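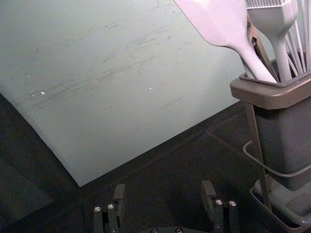
What do students do in the Heltgate Manipulation Project?

Over one semester, teams of four program a two-armed robot to carry out ordinary kitchen tasks, and they are graded on their written records as well as on the robot's performance.

The course is directed by Dr. Renu Chaturvedi, who introduced the utensil exercise in August. "Students arrive wanting to cook a meal," she said. "We ask them to put a utensil in a holder. Most of them need several weeks."

Each team must submit 200 logged attempts before its final review. Sơn Kiều, a junior, said his team had completed 147 and had rewritten its grasping routine twice.

"A spatula handle is easy to hold and hard to aim," he said. "If the grip is a little off, the lower end swings and catches the rim of the compartment. I used to blame the software for everything. Now I check the fingers first."

His teammate Albane Riviere is responsible for the wrist camera views. She said that cables require more attention than the team had expected, and that each session now begins with a slow test of both arms.
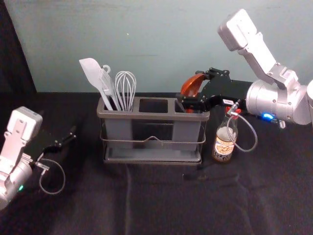 Assessment and Next Steps

Final reviews are held on a Wednesday before a faculty panel. Dr. Chaturvedi said enrollment will remain limited next year. "We would need a second workstation," she said, "and a larger room."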